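Chapter 4
Small Things on Large Surfaces

Most advice on household order begins with the container. Buy the box, the advice goes, and the clutter will sort itself out. This chapter takes a less hopeful view. A box is a decision about what belongs together, and if the decision hasn't been made, the box only gives the mess four walls.

Beds are where the trouble shows first. They are wide, flat, and at a handy height, so things get put down on them "for now." A glove, a pouch, a plush toy and a piece of foam have no common use, and no label will cover all of them except "miscellaneous," a word I would ban from every closet in the country.

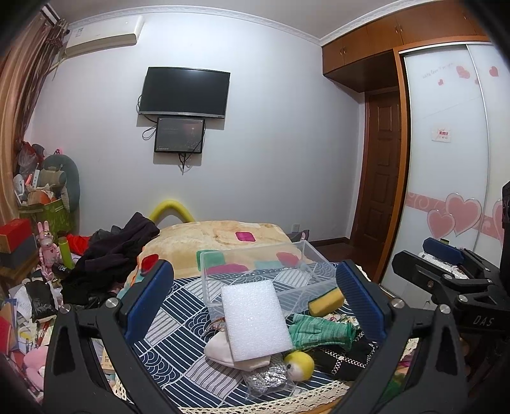 Florence Ouellet disagrees, and wrote to say so after reading a draft of these pages. A miscellaneous box is fine, she argues, so long as it is small and somebody empties it every January. Her own household has run on one for 31 years.

I remain doubtful. A small box that is emptied on schedule is a fine thing, but few of the households I have looked at kept the schedule past the first year. The Beaulieu method, which you will meet in Section 4.3, asks for a review of all 8 categories each season. I have yet to meet anyone who finished the second review.

What can be said for clear plastic is modest. You can see what you own without lifting a lid. You can also see that you have put a kitchen sponge in with a block of foam, and you may even ask yourself why. Whether you then do anything is another matter – the makers' claims on this point should be read with care. 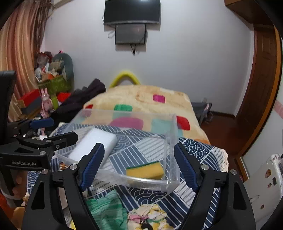 Figure 4.2. Foam block and sponge in an open clear box, on a patterned cloth.

Before reading on, clear one surface in your own home and write down each item as you pick it up. Don't sort yet. Next to each item, note where you last used it and where you would look for it first. If the two places differ, mark the line – we will come back to those lines in Section 4.2, where the question of boxes is taken up again.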